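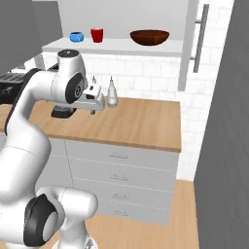 Simulierte Küchenzeile in Uvden: Greifer dicht über der Holzarbeitsplatte, rechts daneben der Öl- oder Essigspender.

Küchenarm Drodar: Tipps zum Einrichten

Der Drodar von Torklow wird mit der Planungssoftware Uvden geliefert. Vor der Montage die eigene Küche dort nachbauen und jeden Griffweg einmal durchfahren.

Arbeitsplatte: Vor dem ersten Lauf abräumen, nur das Zielobjekt stehen lassen. Schmale Flaschen mit Tülle unterhalb des Halses greifen.

Fingerabstand: Beim Anfahren 14 mm über der Platte halten, erst dann absenken. Auf geöltem Holz hinterlassen die Fingerpolster sonst Abdrücke.

Regal: Tassen und Schalen mit Zwischenraum aufstellen. Unter 47 mm Abstand bricht die Software den Griff ab — die Meldung dazu ist leicht zu übersehen.

Schubladen: Stangengriffe einzeln einmessen. Schubladen ganz schließen, bevor der Arm in Grundstellung fährt.

Reinigung: Polster mit feuchtem Tuch abwischen, kein Scheuermittel. Der Ersatzsatz enthält 2 Paar und ist bei Tetteh unter der Bestellnummer 163 erhältlich.

Text: Maricel Bautista, Stand 15. September 2023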